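Monday, edit room notebook - Gusix concert film

Started at 9 with the sound of the second night. The audience microphones at Sukutar were placed too near the left speakers, so the clapping comes late on that side and the singer has a kind of shadow. I moved the left audience track 85 milliseconds earlier and now it sits better with the desk recording. In the ballads I still hear it. For those songs I will take only the right side and make it wider with a little reverb.

"Hirel" is the difficult song. We have it from 3 cameras, but the one on the balcony stopped before the last chorus and started again when the band was already bowing. In the first cut I covered this with the drummer close-up, and it is too long, one becomes tired of the cymbals. Tried the rehearsal material instead. The shirts do not match. Went back to the drummer, but shorter, and then the wide shot from the floor, even if it is soft.

Clip 351 is wrongly named in the bin. It says encore and it is the sound check. I corrected it in the project but not on the backup disk - please do not relink from the backup before I do it.

Interview parts: the Ghanem studio conversation has a hum under the whole first half. Notch filter at 60 and 120 helped, above this I lost the warmth of the voice, so I left the rest. The bass player speaks very nicely about the early tours in the van, I would like to keep this complete and cut the part about the record label.
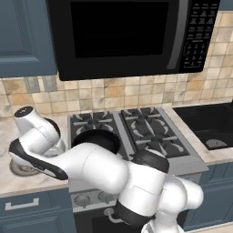

Color: the red light in the opening number is clipping on the faces. Lowered the saturation of red only, skin is acceptable now. Purple in song 6 became a bit gray from the same correction, so it needs its own node.

Export of reel one failed at 4:40 pm, disk full. Deleted the old render files and started it again before leaving.

For tomorrow:
check lip sync in "Hirel" after the new cut
subtitles for the Portuguese verses, second line is too long
ask the band which spelling they want in the end titles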